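The Kitchen Sink, Finally

August 7, 2026

I have been meaning to write about the sink for months, and every time I sat down to do it I ended up washing something instead. If you have been reading here since we moved to Findov, you will remember the old one, a shallow double basin in cream enamel with a chip by the faucet that I used to cover with the soap dish when people came over. It came with the house and I put up with it for three winters. You could not lay a baking sheet flat in either side. I washed my big stockpot in the bathtub more times than I would like to admit!

So last November we had it taken out, along with the old counter, and put in one deep stainless steel basin with no divider. The sink was $324, which felt like a lot of money for a place to put dirty dishes, and then the new drain and fittings came to another $153 on top of that. The wood cabinet underneath stayed. I love the reddish streaks in it and I was never going to let anyone paint over those, even though the man at the counter shop in Arkton tried very hard to talk me into white.

A few of you asked whether I missed having two bowls. For the first couple of weeks, yes, terribly. I was raised on wash in the left and rinse in the right, and my hands kept going to a side that no longer existed. What I do now is keep the bottom of the sink as clear as I can and let everything that's waiting its turn sit on the counter to the left. The towel goes down first, then the bowls and whatever is soaking, and the dish rack lives behind all that in the corner. It took me a while to settle on that order (I had the rack on the right for most of the winter and dripped across the counter every single time) but it suits the way I move.

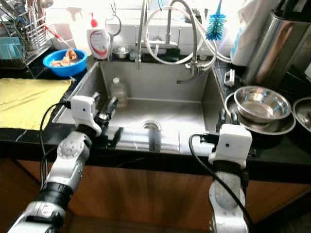
The other thing I had to learn was how to look after black counters and steel at the same time. Black shows everything. Flour, crumbs, the ring from a glass, all of it. My mother's answer to every kitchen problem was a splash of vinegar, and I do use it on the steel, well watered down and rinsed off right away, but I keep it away from the counter and use plain dish soap there. Then I wipe the basin walls from top to bottom with a soft cloth, going with the brushed lines and never across them. I did it the other way for a month and wondered why it always looked smeary under the light.

The strainer gets lifted out and scrubbed every night with an old toothbrush. I know, I know. But those little slots hold on to rice like you would not believe, and a deep sink with a slow drain is a miserable thing to stand over after supper.

As for towels, I have gone over completely to yellow ones. I bought a stack at the Louro market last spring, the slightly nubbly kind that gets softer as it goes through the wash, and they cheer up all that black and silver more than anything else I have tried. One is always spread out flat beside the sink. I change it in the morning while the coffee is going, and the used one gets a second life on the floor before it heads to the laundry.

I still haven't solved the dish rack. The chrome wire one is sturdy, and the basket holds far more spoons and spatulas than I expected, but it takes up a good piece of the corner and I am forever moving it to wipe underneath. A reader wrote to me about a kind that hangs on the wall over the counter, and I have been standing there with a tape measure ever since - I think it would fit if I moved the spice shelf up a little. If any of you have lived with one of those for a while, please tell me whether it drips down the wall, and whether it will hold a heavy glass mixing bowl.

Next week I'll be back to the tomatoes, which are coming in faster than I can eat them.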